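Destell Introduces Modular Produce Shelving for Small-Format Grocery Stores

Three-level metal display system ships to independent retailers beginning in October

Destell, a manufacturer of store fixtures for independent and regional grocers, has announced the Satti line of modular produce shelving. The line is intended for stores with less than 1,000 square feet of sales floor, where a full-size produce island does not fit and fruit is often sold from crates or wall baskets.

Satti units consist of dark powder-coated uprights, horizontal beams and removable black trays. The standard configuration carries three levels. Units can be placed singly or joined side by side, with adjacent bays sharing one upright. A bay is assembled without welding or wall anchors, and two people can complete it with the hex key supplied.

The trays are the main change from Destell's earlier Bivisar line, which remains available. Bivisar trays were divided into fixed compartments, and stores reported that the dividers limited what could be placed next to what. Satti trays are open from end to end. Each has a raised front lip to retain round items and lifts out toward the aisle for washing. Dividers are sold separately as the Fistix clip set and can be fitted at any point along the tray.

An open tray suits stores that sell mixed fruit by the piece and receive small deliveries of many varieties. Citrus, stone fruit, apples and pears can share one level, and the layout can be changed during the day as stock goes down. Bananas may be stood upright toward the back. Packaged goods, including bagged items, are best assigned to the top level, where they do not cover loose fruit. 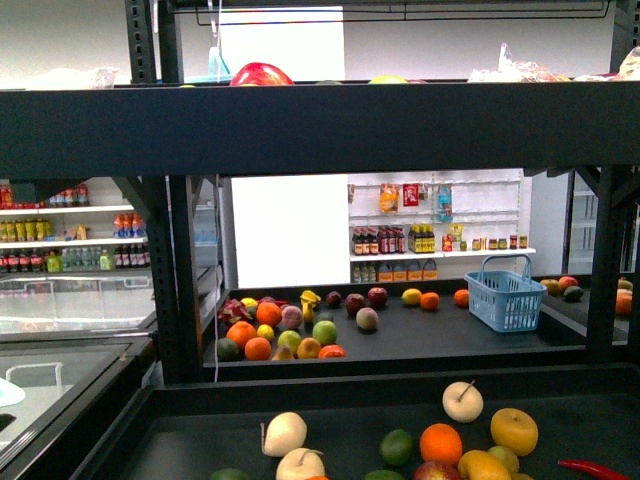
Tray height is adjustable in fixed steps along the upright. Destell recommends setting the middle level between waist and elbow height for most shoppers and reserving it for the items with the fastest turnover. The lowest level projects farther toward the aisle than the levels over it, so that produce on it can be seen and reached from a standing position. Part of a tray may be left clear for a hand basket or for restocking – the tray is rated for the same load along its full length.

Destell tested the design in 8 stores before release. Comments from staff led to two revisions: the front lip was lowered slightly, and the tray corners were rounded to make wiping easier. The finish was also changed from gloss to matte after stores noted glare from overhead lighting.

The Satti starter bay, with two uprights, beams and three trays, is priced at $397. Add-on bays are priced at $119 per level and include hardware. Fistix clip sets are packed by the tray and are compatible with Satti trays only. They do not fit Bivisar units.

Orders are open now through Destell's regional dealers, with first shipments scheduled for October. Assembly sheets, load tables and tray dimensions are available from dealers on request. Replacement trays and beams will be stocked as individual parts.

About Destell

Destell designs and manufactures shelving, trays and counter fixtures for food retail. Its product lines include Satti, Bivisar and the Fistix range of clips and dividers.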